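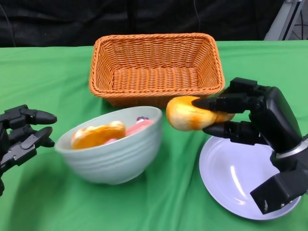
Sorting and storing play food

Play food spreads faster than most toys because the pieces are small and every one of them rolls. The method below takes one short session to set up and a few minutes a day after that. It works on a kitchen table or any flat surface at adult height.

Cover the table first

Lay a cloth over the table before you tip anything out. A plain, solid color is best. Buns and rolls show up well on green, and small dark pieces are easier to spot than they are on a patterned cloth. The wrinkles also help to stop round pieces from rolling onto the floor. Don't bother ironing it.

Use a bowl for sorting and a basket for storing

A deep bowl holds whatever you are working through. A wide, low basket takes what is finished. Start with the basket empty and put it behind the bowl, where you can reach it without moving anything. A round bun takes up a lot of a bowl and little pieces slip down beside it, so lift the big breads out first and then look underneath.

Work by type:
Breads, buns and rolls
Fruit and vegetables
Meat, fish and eggs
Sweets and anything pink that you can't identify
Dishes, pans and cutlery

Check each piece before it goes in. Run a thumb along the seams. Anything cracked or with a loose part goes in the trash, and so does any piece small enough for a toddler to swallow.

Washing

Hard plastic pieces can be washed in warm water with a little dish soap. Hollow ones often have a pinhole at the base, so wipe those with a damp cloth and keep them out of the sink. Water that gets inside is hard to get out again and will turn black in time. Felt and painted wood should be spot cleaned only.

Dry everything on a towel overnight. Pieces put away damp will make a wicker basket smell, and the weave can mildew.

Caring for the wicker

Vacuum the basket with the brush attachment every month or so. Crumbs and glitter collect where the sides meet the floor of the basket. If a strand has sprung loose, push the end back under its neighbor with a butter knife and add a dot of wood glue. Keep wicker away from radiators — it dries out and snaps.

How much to keep out

One basket is enough. When it is full, something has to come out before anything new goes in. The rest can go in a lidded box on a closet shelf, and the two can be swapped in April and again when school starts.

A reader, Gülizar Demirtaş, wrote to say she keeps a chipped cereal bowl by the toy shelf for strays found under the couch, and empties it into the basket on cleaning day. A ceramic bowl is fine for this on a high shelf. At floor level use plastic or metal.

Updated 2025-07-15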